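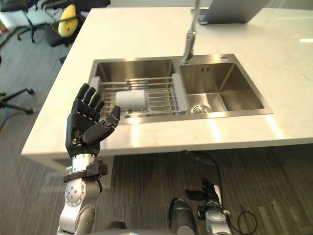
4. Setting up a game for scoring

Applies to: Vida scoreboard console, Betness shot clocks
Last revised: August 3, 2022 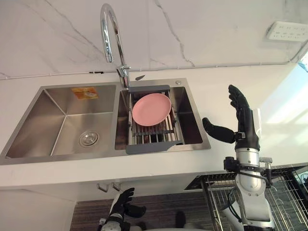
Anikó Bárány
Technical writer, Ronditz

Complete this section before the teams come out to warm up. You need the console, both shot clocks and the roster sheets for the home and visiting teams. The console must already be paired with the main board (see section 3).

1. Turn on the main board first, then the console. Wait until the console shows the Home menu.

2. Press GAME, then NEW. Select BASKETBALL with the arrow keys and press ENTER.

3. Choose a rule set. The rule set fills in the period length, the number of timeouts and the foul limit. To change one of these values for a single game, open EDIT and enter the new value.

Note: Changes made in EDIT are lost when the game is closed. To keep them, press SAVE AS and give the rule set a name.

4. Enter the team names. Each name can have up to 12 characters, including spaces. Longer names scroll on the main board, and this can be hard to read from the far end of the gym.

5. Enter the jersey numbers from the roster sheets. Type 0 and 00 exactly as printed. The console treats them as two different players.

6. Connect the shot clocks. Press CLOCKS, then FIND. Both units should be listed as READY.

If a unit is missing, hold its side button until the display flashes and press FIND again. If it still doesn't show up, move the console to channel 70 and repeat this step. Error 918 means the two clocks have the same address - change one of them with the switch inside the battery cover.

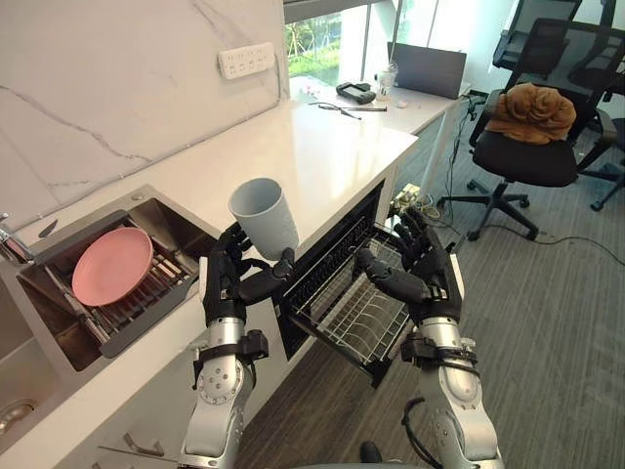
Once both units are listed, press TEST. Each clock counts down from five and sounds the horn at zero. Check that they reach zero together.

Caution: The horn is loud. Make sure no one is standing next to the backboards before you press TEST.

7. Press POSSESSION and check that the arrow on the main board points the same way as the arrow on the console. If it doesn't, open DISPLAY and select SWAP SIDES.

8. Press READY. The board shows the warm-up clock and the score at 0-0. From here the clock operator can start the warm-up with the green key.

Note: Do not unplug the console after pressing READY. On battery power alone the game is kept, but the shot clocks drop out and step 6 has to be done again.

To correct a score or a foul during play, go to section 5.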